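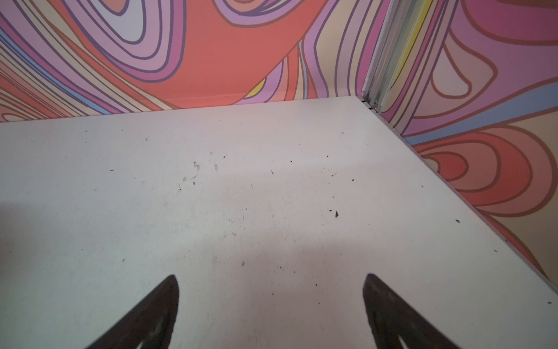
Who is going to sweep the streets of Selilbridge this autumn? Stuvanum, the same firm that has done it for the past 5 years, although it will now be doing it less often and for more money.

Town councillors agreed the new contract on Tuesday's agenda item nine, after a long discussion of item eight, the bandstand.

Print this story | E-mail to a friend

Under the deal, which starts in October, side streets will be swept once a month. They are currently swept once a fortnight, according to the old contract, or at Christmas, according to people who live on them. The High Street and the station approach keep their daily visit.

The council received 596 replies to its summer survey on cleanliness, a record for a town that managed 300 on the bypass. Most wanted more sweeping. A smaller group wanted the survey to have been shorter. The report to councillors describes the response as "broadly engaged".

Stuvanum was one of two bidders. The other, Clilura, offered to keep the fortnightly rounds but asked for a depot, and the only spare land the council owns is under the skate park. Officers recommended the firm that already had somewhere to put its lorries.

Leaves are to be dealt with separately. The council has set aside £3,000 for them, the same as last year, when the money ran out while a fair number of the leaves were still on the trees. Residents of Kodikara Avenue, which has more limes than any other road in town, have been promised an extra visit at a date to be confirmed. They were promised one in 2019 as well, and the date for that is also still to be confirmed.

A leaflet with the new timetable will go to every household before the end of September 2020. Anyone who would like to know when their road is due can look it up on the council website, once the page has been mended.

Shared 41 times | 4 comments

COMMENTS

limetreelil: We had the sweeper down Kodikara Avenue in spring. It went round all the parked cars and left a lovely clean stripe up the middle.

Brushwood: What did they decide about the bandstand?

OldMillLane: Deferred.

pavement_pete: I filled in that survey twice and would like both of them counted please. Also the drain outside the chip shop is blocked again, I have reported it.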